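February 20, 2020 – web fonts on the Prungate site, day two

Right, so I finally got to the bottom of the jumpy headings. Kalliopi Zacharopoulos spotted it first (she was on the train with one bar of signal, lucky her) and sent me a recording of the homepage where the big Sutanto heading sits blank for ages, then pops in and shoves the whole intro down a line. Lovely.

Two things going on. The font file was being asked for only after the main stylesheet had loaded, and the stylesheet itself was waiting on that old Trullix slider script. So on the slow connection setting the text was invisible for 3000 ms, then the fallback showed, then everything moved when the real font turned up at 3517 ms. I'd been testing on the office line all week and never saw a thing!

What I changed:

- preload for the regular and bold weights only, italic can wait
- font-display: swap in all the @font-face rules
- slider script moved to the end of the body with defer on it
- cut the font down to Latin characters, and got each file under 100 KB

The jump is still there but much smaller. I tried size tweaks on the fallback for an hour – letter-spacing, line-height, the lot – and Georgia at a slightly smaller size is the closest match so far. Arial was hopeless, far too wide in the nav.
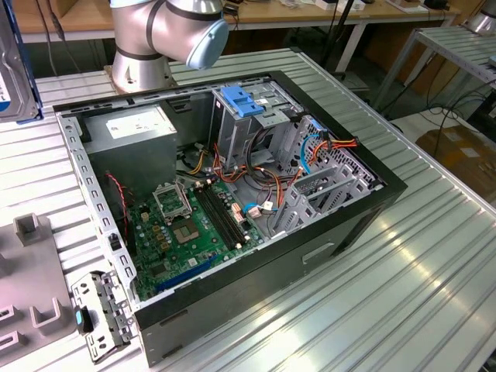 Kalliopi wants to drop the bold file completely and let the browser fake it. I'm not keen, the faked bold looks smudgy at small sizes and Rukell will notice, they noticed the last time in October. We could use the regular weight for the card titles though, and I'd be happy with that.

Still to do: check the print stylesheet, check IE 11 on Windows 10, and ask Rukell if their licence lets us serve the cut-down files at all. Should have asked that one before I made them, oh well. Branch is pushed but not merged.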